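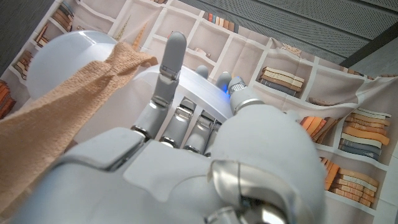
The hand at Plarnside with a cloth and something white to hold on to. The bookshelves are printed on fabric.

The bookcase at Plarnside is a sheet. Visitors take a moment to work this out, and Jolien Van Dijk gives them the moment. She has watched grown adults tilt their heads to read the spines.

"There are no titles," she says. "I've checked. I've been here long enough to check."

Plarnside gathers examples for machines that are supposed to learn housework. A person moves, a robot hand moves with them, and the whole business gets recorded and filed as one attempt. Do that enough times, the theory goes, and a learning system picks up what the attempts have in common. Van Dijk ran collection for two years before handing the floor to Kelechi Nwosu, and the two of them still argue about towels.

"Kelechi likes a clean demonstration," she says. "You go in, you take hold, you leave. I like the ones where the person changes their mind halfway. People change their minds all day long. I put the milk back twice this morning."

Nwosu, when I find him, has a different memory of the dispute. "She wanted to keep everything," he says. "We had 448 attempts from one week in February and she wanted every one. I threw out 156. In some of them the operator was plainly thinking about lunch."

How can he tell?

"The hand drifts. It's like watching somebody drive past their own exit."

I'm allowed a turn, and I'm bad at it. The hand copies me faithfully, so it's bad too. It has a palm the size of a dinner roll basket and a thumb that seems to have been designed by someone with strong feelings about thumbs. I ask for a cloth and push it away from me with great tenderness. Nwosu writes something down. I ask whether my attempt will be kept and he says they have a folder.

Cloth is the thing everybody here comes back to. A box stays a box while you reach for it. A towel has other plans, and it never lies down the same way twice, so a hundred attempts at one towel can look like attempts at a hundred towels. Piyumi Dissanayake, who labels the recordings, has a private vocabulary for the shapes. She'll admit to "pancake," "sulk" and "bishop." The official label for all three is "deformable, bunched."

"I asked for more labels," she says. "I got a meeting."

The printed bookcase gives her a headache of its own. It's a flat thing covered in pictures of things that aren't flat: boxes, picture frames, a lampshade. Put a small real object down on it and the learning system has to sort out what can be picked up from what is merely ink. In the early runs, she says, it developed a fondness for the books.

"It wanted to read," says Nwosu.

"It wanted to grab the carpet through a photograph of a dictionary," says Dissanayake.

They have tried plain gray cloth for comparison. Scores went up and everyone was pleased until Van Dijk asked how many kitchens anyone had seen with nothing in them. The bookcase came back out. It has picked up creases since, and she won't let anyone iron it — a crease is information, in her view, and besides, there's no iron.

What would she change, given the money? She thinks about this for longer than I expected.

"The red things," she says finally. "I'd get better red things." 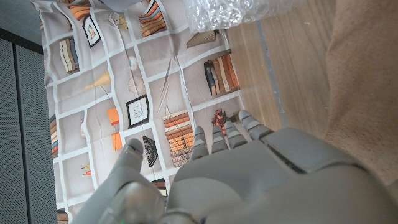

What goes in the folder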